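Can a club play a player whose transfer hasn't cleared yet?

Posted in Club Rugby > Rules and Registration

I manage the second team at Plonden, and we have a league game on Saturday. A prop has moved over from Sopacua and filled in all our forms, but his transfer still says pending on the league site. He paid his dues to us last month. Our coach wants him on the bench because we only have one other front row replacement who is trained for it.

Two things I need to know. Can he play while it says pending? And if he can't, what happens to us if he does and the other side complains? I heard Hiroter lost points over something like this a few years back but I don't know the details. The registration secretary has not answered my email from Wednesday.

Josefina Fuentealba

propforward748

We did it once and no one noticed. Just put him down and sort it out after. The ref only looks at the team sheet anyway.

Leltalar Team Manager

Please don't follow the reply before mine. The referee doesn't check registrations, that part is right, but the league does, and in our league they go through the team sheets against the database after the weekend. It can come up a month later when you've forgotten about the game.

Pending means not registered. Every league I have worked in treats it that way. Dues paid to the club make no difference. What counts is the date the transfer is approved, and in some leagues there is a cutoff the day before the match as well, so an approval that comes through on Saturday morning may be too late.

As for the penalty, look in your own league's handbook under eligibility. In ours, a first offense is a $200 fine and the match is recorded as a loss with no points. A second one in the same season goes to a hearing. We had a hearing two seasons ago over a center who had played 6 games on a lapsed registration, and the deductions put us next to last. The players who had turned up every week took it badly.

It is usually the old club holding things up. They have to release him, and they can refuse if he owes them money or hasn't handed back kit.

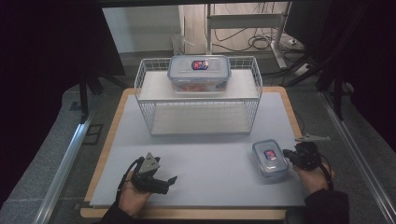 What I would do this week, in order:

1. Have the player log in and see which step it is stuck on. It should say either waiting for club or waiting for league.

2. If it is waiting for club, call Sopacua's team manager. Don't email. It takes them a minute to click release once they know about it.

3. If it is waiting for league, call the registration secretary in the evening. Ours handles over 4000 players and the inbox is hopeless.

4. Ask for the approval in writing and keep a copy with your team sheet.

5. If nothing has moved by Friday evening, leave him out and tell the opposition manager you are short in the front row. You may end up with uncontested scrums, and some leagues take a point for that, so read that page too.

oldflanker

Agree with Leltalar. One more thing, ask if your league gives temporary clearance for front row players. Ours does for second teams and below, but you have to apply before Thursday noon and it's good for one match only. I don't know if yours has it.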